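Gripper notes, May

Pads, pivots and cloth: where the hand-held comparison has got to
By Úna Lenihan

We have now finished the second round of the comparison between the Skernholm and Pronstead finger sets. Readers who saw the first round will remember that it was all boxes, bottles and tins, and that there was little to choose between the two. Cloth has separated them a good deal more.

For anyone joining the list recently, the set-up is simple. An operator holds the gripper tool and does an ordinary household job with it. The camera on the tool records the fingers and whatever is between them, and the opening of the jaws is logged alongside. No arm is involved at this stage. We want to know what the fingers can manage in a person's hand before we bolt them to anything.

The round came to 1283 usable grasps out of 1559 attempts. The rest were thrown out, mostly for gaps in the log where the clock on the recorder had drifted from the clock on the camera. Hà has rewritten the sync step and we have not lost a run since, though the new version takes longer to start and the operator has to wait for a second tone before moving. Please do wait for it. Three people have asked whether the first tone is enough and it is not.

What we found with cloth

Both sets close well on a thick folded edge. The Pronstead fingers are a little quicker to shut, and operators liked the lighter trigger. On a single layer lying flat, the Skernholm set did better. Its pads come together at the tip first, so a shallow pinch tends to lift something. With the Pronstead set the middle of the pad meets first and thin cloth slides out of the front.

Pile matters more than weight. Fleece gave us the fewest dropped corners of anything we tried, and smooth duvet covers the most. The difficulty with fleece comes when it is lying on another soft fabric, as the fingers can pick up both layers. A pinch taken from the side, low down, gave more double picks than one taken from above.

Camera view was the other question. With the jaws open wide you can see the pads and a fair stretch of cloth between them. Once the tool is close in, the cloth fills the lower part of the view and it becomes hard to judge where the near edge is. We tried judging it from the lens alone and several operators were out by a finger's width. A patterned surface underneath helps, as printed lettering gives the eye something to measure against.

Working on the sofa, on a folded grey blanket and on grey-beige cloth against the red cover:
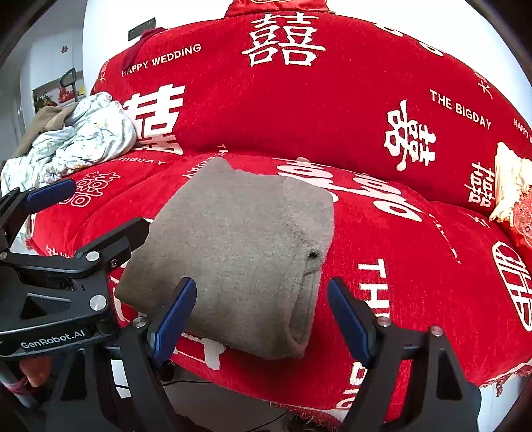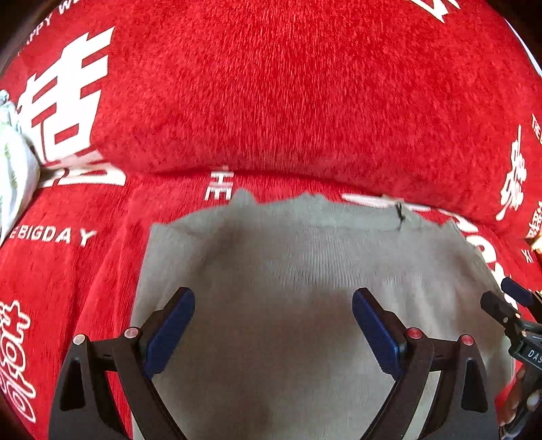
Two-handed work

Folding needs two tools, and this is where most of the remaining time will go. One hand holds a corner while the other goes for the next, and the tools get in each other's view. We have 351 two-handed grasps so far and would like 900 before anyone draws a conclusion from them. The early ones are slow. Operators tend to cross their wrists on the second fold, and then have to put a corner down to sort themselves out.

We are also going to try the Celwood controller in place of the present one. It logs both tools on one clock, so the sync step could be dropped altogether. The catch is a stiffer cable, and a stiff cable pulls on the wrist after half an hour or so. Hà is making up a longer lead with a softer jacket.

Spare pads

There are spare pads in the top drawer by the charging shelf, sorted by finger set. Wipe them with a barely damp cloth and leave them to dry flat. Please write the change on the sheet when you fit a new pair, even if only one side was worn.

Comments on the round should come to me by the end of the month.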